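The Town That Sleeps After Lunch

By Sânziana Munteanu

When I moved to Pitolley, the first thing I learned was not to knock on a door between one and three in the afternoon. I learned it by knocking. The woman who opened was my new landlady, and she looked at me as if I had called her in the middle of the night, which for her was nearly the case.

Pitolley has 3,846 inhabitants, and I believe most of them lie down after the midday meal. The bakery pulls its shutter and the pharmacy puts out a card with a bell number for emergencies. Even the dogs know the hour. In my first February there I took this for laziness, and I was a little proud that I kept working at my kitchen table with a third coffee. By spring I was sleeping too.

I wanted to understand how a habit like this survives, when in the city of Bromora, less than one hour away by train, it has disappeared completely. My father remembers when the Bromora offices closed at noon and opened again at four. Then came the long commute, and a man who lives far from his bed cannot go home to it. The shops stayed open for the offices, and the schools changed their hours for the parents who worked in the shops.
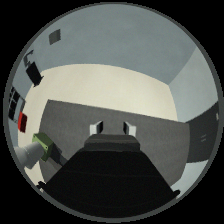 A room with blue-grey walls, in simulation.

Kenneth Magbanua keeps the records of the old Pitolley spinning mill, and he has let me read them over many afternoons (after three, of course). In its best year the mill employed 1,358 people. The owners tried twice to remove the long break. The first time, the workers simply did not come back until the usual hour. The second time they came back, but the foreman wrote in his book that the thread was so bad he would prefer the looms to stand still. After this the break stayed until the mill closed.

I like this foreman very much. He does not write one word about health or tradition. He writes about thread.

Today the advice on napping is everywhere, and it nearly always comes with a number. I am told 15 minutes is the correct dose, and that after a longer sleep I will wake up heavy and confused. In my experience this is true on some days and false on others. My neighbor Vlad sleeps a full hour and a half, in pajamas, with the blinds down, and at four o'clock he is on his roof repairing tiles. His wife sits in an armchair with her shoes on, closes her eyes for the length of one radio program and says that anything more is a second night. 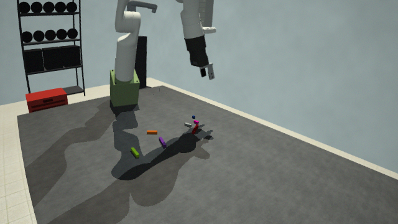

What they share is the quiet. I have tried to nap in Bromora, on visits to my sister, and I cannot do it. The bed is good and the room is dark, but under the window the whole street is awake, and I lie there feeling that I am missing something. In Pitolley there is nothing to miss. To sleep in the day you need, I think, the permission of other people, and it is hard to give this permission to yourself.

It is not a paradise for everybody. The young doctor complains that she can never reach a patient by telephone at lunch. Parents with jobs in the city find the nursery closed to visitors at the only hour they could come. There was a petition last year to keep the post office open through the day, and it passed. I went there once at two o'clock to send a parcel. The clerk was very polite, and she spoke so softly that I also began to whisper.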